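Grikex Boards > Builds and Bugs > Two-arm sort stops dead when blocks touch

slowpoke_servo
2019-02-25
OK I have a fun one and I'm hoping somebody has seen it before! The job is dead simple: green block stays in the marker loop, blue block goes outside it on the right. Two arms, Bromeck controller, stock overhead detector. It ran great all through December. Now when the blocks sit close together the detector calls them one long object, picks a grip point right between them, and the left arm closes on the join. Last night it squeezed hard enough to trip the force limit and the whole cell locked up.
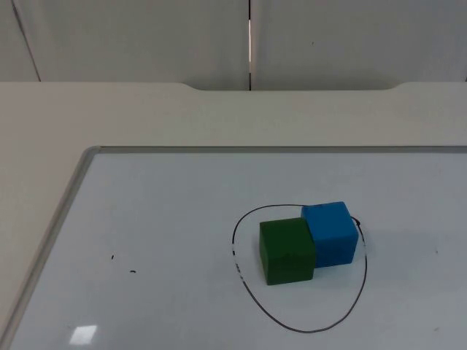 Green and blue together inside the loop, the layout that sets it off

Log says 2,383 cycles since the last recalibration, and 40 of them ended in a force trip. Every single one I've checked had the blocks touching or close to it.

hexnut_dana
Ooh, I love this kind of bug. My money is on the segmentation step. The Winton detector splits on edges first and color second, so with one block overlapping the other from the camera's side you get a single blob. Turn the color weight up and try again before you touch anything else.

marrow7
Disagree. It was fine in December with the same detector, so why would the weights suddenly matter? I'd look at the board. Glossy whiteboard plus overhead light gives you glare, and there's a bright patch down at the bottom left in your picture. If the exposure is chasing that, your colors will drift.

hexnut_dana
The glare is nowhere near the blocks though?

marrow7
Doesn't need to be if the camera meters on the whole view. I lost two weekends to that on a Sarmiento cell. Threw a matte sheet under everything and it cleared right up.

slowpoke_servo
Both worth a shot! I locked the exposure at 580 this morning and left the color weight alone so I'd only be changing one thing. Blocks apart, the detector is rock solid. It boxes green and blue separately every time I ask it, and it does that even with blue way over by the side of the view.

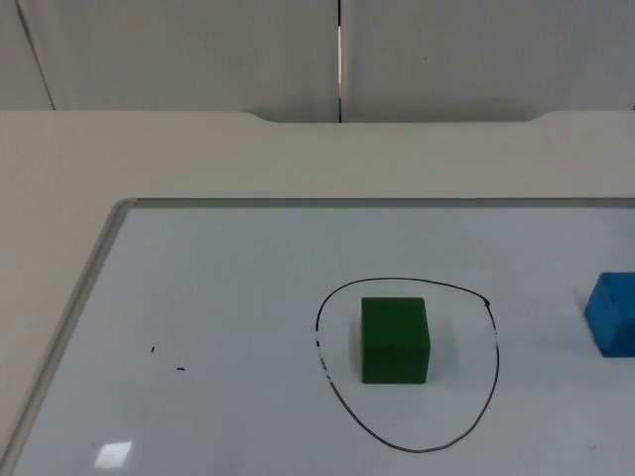
Then I slid them back together by hand and got one big box again. So locking the exposure didn't cure it, sorry marrow7. Color weight is next, and I'm kind of excited to see what it does.

tin_lizard
Can we talk about the force trip for a second? Everybody is on the vision side, but an arm that squeezes until the limit stops it is the bigger problem. What's your limit set to, and where are your hands when you're sliding blocks around?

slowpoke_servo
Arms are parked and the stop is pressed any time I reach in, promise. Limit is factory default.

tin_lizard
Good. Default is too high for little blocks, in my opinion. Drop it, and add a width check before the grip closes. If the detector says the thing is two blocks wide, skip the cycle and go home. You'd have had 40 skips in the log and a cell that was still running.

hexnut_dana
The width check is a great idea, but I wouldn't lower the limit yet. Too low and you get false trips on ordinary picks, and then you have two bugs to chase.

tin_lizard
I'll take false trips over a bent finger. We're not going to agree on this one.

marrow7
Still say try the matte sheet. Costs next to nothing.

slowpoke_servo
Update! Color weight up one notch and it split them on the first try. Turned it back down and they merged again, so that's definitely part of it. No clue yet why December was fine – maybe an update changed the default on me? The width check went in too and it's so easy, just a few lines in the pick script. I left the force limit alone for tonight and I'm starting a long run with the blocks bunched up on purpose. Will post the log when it's done.

hexnut_dana
Yesss. Post the version number of the detector too, I want to compare it with mine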